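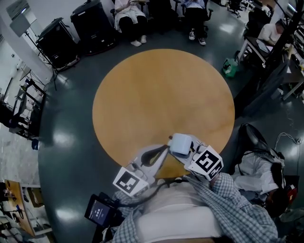
Hélder Caldeira thinks people like me should stop building robots from parts and buy one that works. He wrote to say so after my last column, and he was polite about it. A small arm can be had ready made, he said, with a manual and a warranty, and a person who wants help at home would get it months sooner. The rest is a hobby pretending to be progress.

I have thought about his letter since Friday and I agree with part of it. If all you want is a machine that puts cups on a shelf, do not start in a shared workshop. Our build at Wendedley has cost 1336 pounds so far, which we split between 7 members. The first gearbox stripped its teeth in July. The second was fine, but the mounting holes were drilled for the first.

Where I part company with him is on who gets to decide what the machine does. The kit he recommends has a closed controller. You can change the speed and the grip force between limits the maker has set, and that is the end of it. When one of our members wanted a slower close on the fingers, for handling eggs, she opened a file, changed a line and tried it the same evening. She broke two eggs and then changed it back halfway.

There is also the matter of repair. Flarkberg sold a very decent gripper until they stopped making it, and the replacement pads went off sale soon after. We now print our own. They are uglier, and they wear out after 50 hours or so of use, but a new pair costs less than a sandwich and the drawing is pinned up by the door for anyone who wants it.

I do not accept that this is a hobby pretending to be something else. Most of us are hobbyists and say so. But a workshop is one of the few places where someone who is not an engineer can ask why a robot moved the way it did and get an answer from the person who wrote the code. I would like every town to have one. Oltau has more people than we do and has nothing of the kind.

The council is due to look at our rent again, and the room is the one part of the project we cannot make ourselves. If it goes up by the 214 pounds a month that has been mentioned, Mr Caldeira may get his way after all. I would rather he came along first and had a go with a screwdriver. We open at six.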